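Visit to Tovurar, Jan 9, 2024

We have money set aside in the September budget for handheld grippers, and before asking for quotes I wanted to see some in use. Tovurar let three of us in for a morning. Emília Kuruc met us at the door and Janka Šindelář took us through the rooms.

They own 40 handheld units and run them in two shifts. The grippers themselves have held up well. The pads have not. Janka goes through 52 pairs a quarter and said to put pads on their own budget line, along with spare screws and cables. She would also buy one spare unit for every eight in use. Our draft had no spares in it at all.

Mei-kuen Wan handles purchasing and was frank about prices. Ultora quoted them 2,000 per unit with training included, Sosetti came in lower but charged for every repair visit. They went with Ultora. Delivery was slow – plan for that – and the chargers came in a separate shipment.

Household props turned out to be our other blind spot. Tovurar buys very little new and brings in ordinary things from staff homes, which keeps that line small. The room we spent longest in was set up as a living room, and the gripper was at work over a fuzzy blanket, white with thin green outlines nearest the fingers and dark gray farther back, with two remotes and a flowered tissue box at the far end. We had priced a set of identical test objects, and I will take most of that out of the draft before it goes to Ludmila Procházka.

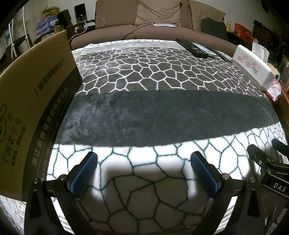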